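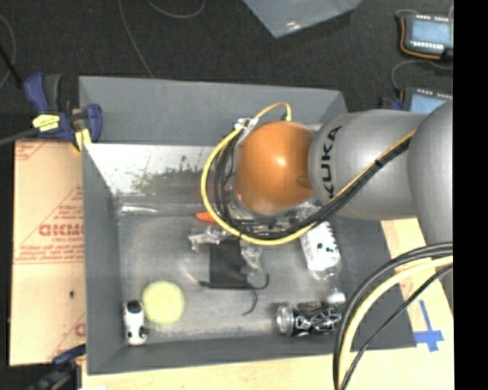

Can we match the sticker adhesive from the Sulthorpe flyers to the roll taken from the suspect's car? Only to class so far, same acrylic type, and the backing paper is no help.

May 14, 2018. Forensics bench, documents side. Vandalism case, stickers + flyers.

59 stickers logged in from Hivport PD, 2 bags. Second bag had the seal initialed but no time written, Archana called the evidence clerk, waiting on callback. Did not open it till she got a name.

Solvent lift on the first nine. Edges came up clean, center stayed put on three of them. Left those overnight under the hood, do not touch pls.

IR on adhesive: peaks line up with the roll. Also line up with the Markier shipping labels we keep in the drawer, so thats not worth much in court. Mirko wants it worded "cannot be excluded". Fine by me.

Print side better. Same nick in the lower left of the letter R on all nine, and on the test sheet from the seized printer. Need the other fifty before I write anything. Guoqing has the comparison scope until 2, then its mine.

Flyers: one partial print, ninhydrin, up to 90 minutes in the humidity box. Ridge detail weak. Sent to Stanisława for a second look.

Trial date is September per the DA's office. Ask Leonardo if he still has the old Ferraro sticker file, case 386, for the wording on recieving damaged seals.

Refill acetone.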